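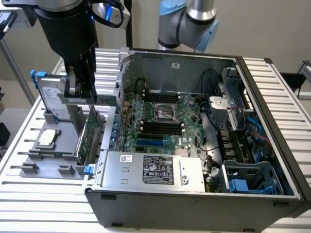
Yaqin Dong

Buenas tardes a todos, y gracias por quedaros después del café, que ya sé lo que cuesta.

(Esperar a que se sienten los del fondo.)

Quiero hablaros de lo que hacemos en Calado con los ordenadores de sobremesa que las empresas dan de baja. El año pasado pasaron por el taller casi 850, y a mí me sigue dando una alegría tonta abrir cada uno, qué le voy a hacer.

Empezad mirando la placa: el zócalo del procesador está vacío, con su palanca y su marco metálico. El procesador descansa en la bandeja gris, boca arriba, y cerca tiene una tarjeta de expansión verde, puesta de pie en su ranura. Cada pieza con su hueco, que parece una manía mía (un poco lo es) pero ahorra muchísimos disgustos.

El disco es de 3,5 pulgadas, con su lengüeta azul. Contar aquí lo de Habibur Paul y los 13 discos sin etiquetar. Sin prisa, que siempre se ríen.

Pasar luego a la memoria: las ranuras negras, los cierres blancos de los extremos, y por qué pido que se abran con los dos pulgares y con cariño.

Si voy mal de tiempo, saltarme lo de Pukside e ir directa a las preguntas.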